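Switch Cellska perde a configuração das VLANs depois de faltar a luz

Redes e Equipamentos > Switches
Publicado em 1/6/19

ferden_lx
Boa tarde. Comprei um switch Cellska usado, de 24 portas, para separar a rede de casa da rede do escritório, que fica no anexo. Criei duas VLANs, a 14 para o escritório e a 17 para a casa, e a porta de uplink ficou em trunk para o router. Funciona tudo bem até faltar a luz. Quando o switch volta a arrancar, as portas aparecem todas na VLAN 1 e tenho de repetir a configuração pela consola.

O firmware é o que vinha de origem, versão 505. O vendedor diz que fez reset de fábrica antes de enviar. Na cozinha tenho um ponto de acesso ligado à porta 2, e é por ele que dou pela falha, porque passa a receber endereço da gama errada. 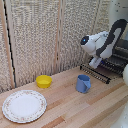

Bancada da cozinha, com o prato, a caneca e o escorredor.

Já experimentei outro cabo de alimentação e outra tomada. Pode ser a memória flash avariada ou falta-me algum passo?

prato_redes
Estás a gravar a configuração? Nestes switches as alterações ficam só na configuração em execução até serem copiadas para a de arranque. Entra na consola em modo privilegiado, grava e depois compara as duas. Se forem iguais, reinicia por comando, sem tirar a ficha, e vê se as VLANs se mantêm.

Se depois de gravar continuar tudo na VLAN 1, há duas hipóteses – ou o switch está configurado para ignorar o ficheiro de arranque, o que acontece quando alguém recuperou a palavra-passe e não repôs o registo, ou a flash está mesmo com problemas. No segundo caso costuma aparecer um erro de escrita no registo de eventos. Antes de mexeres no firmware, guarda uma cópia da configuração por TFTP.

yalçınkaya
Compra uma UPS. Tive um igual e nunca mais me chateei.

ferden_lx
Era o registo. A configuração estava gravada, mas o switch arrancava sem a ler. Repus o valor, gravei outra vez e reiniciei por comando. Demorou cerca de 2 minutos a subir e as VLANs mantiveram-se. Ainda não testei com um corte de corrente a sério. A UPS fica para mais tarde – primeiro tenho de arranjar espaço no bastidor.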